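December, afternoon session, notebook 2
Hand-held gripper, pad comparison, soft and wrapped items

Present: Kai, Karla, me. Cúc joined for the last part and took the controller logs away with her.

Purpose: decide whether the softer pads go on all the hand-held units or only on the left ones. Fabian wants an answer before he places the order with Halix. The earlier bench trial used foam blocks and told us very little, as every pad we own will hold a foam block.

Setup: two hand-held units, one per hand, both freshly calibrated. Jaw opening checked with the gauge at fully open and fully closed. Left unit closed 1 mm short of zero, so I re-zeroed it and repeated the check. Exposure on both cameras locked after the first two takes, because auto was hunting whenever the operator turned towards the window. Clock sync done from the Dijkstra script. It failed once with the usual timeout and ran on the second attempt.

Plan was 60 grasps with the old pads and 60 with the new, same operator, same items, order shuffled. Items are ordinary household things spread over a bed, which gives a surface that yields when the jaws press down. A table would be easier, but the people at Vomstead have complained for a year that our table numbers do not carry over.

Notes on the old pads first. Good on anything with a flat side. On cartons the grip was square nearly every time, and the carton came up without turning. On soft toys the jaws close a long way before the force reading moves, and Karla tended to squeeze harder than needed while waiting for it. On film-wrapped items the film slides over whatever is inside. The jaw reading says held, the wrap says held, and the contents rotate anyway.
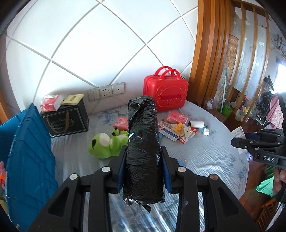

New pads: slip on film is lower, but there is now some stick on release. When the jaws open the film stays with one pad for a moment and the item tips to that side. Kai thinks this is down to the pads being new and that a wipe with alcohol will cure it. I am less sure. Wiped one pair halfway through and left the other as it was, so the log should settle it.

Force trace is noisier with the new pads below the contact threshold. Probably the pad compressing unevenly along its height. Wing-yan saw the same thing on the fixed arm at Stillside and raised the threshold there. Have not touched ours yet, as changing it now would spoil the comparison.

Cameras: wide lens gives enough of the surroundings for tracking even when a grasped item takes up the middle of the view. Tracking dropped out 15 times over the session, mostly on quick turns of the wrist. Pale, plain surfaces do not help. Grooved panelling is better than bare paint, but the pattern repeats, and I found one jump in the trajectory of exactly one panel width. Flagged for Cúc.

Handling: both operators say the unit is nose-heavy with the new pads fitted. I weighed it at 367 g for the front section, pads included. The change from the old ones is small - I suspect they notice it because they are holding the unit further back to keep their fingers clear of the trigger return.

One pad screw worked loose on the right unit. Tightened, marked with paint pen, threadlock to follow.

Provisional view: new pads for wrapped items and soft toys, no benefit on cartons. Would not order the full set until the release problem is understood.

To do:
Cúc - split the logs by pad and by wiped / unwiped
Kai - threadlock, recheck jaw zero on left unit
Karla - repeat the film-wrapped items at half speed, new pads only
Me - ask Wing-yan for her threshold value, tell Fabian to hold the Halix order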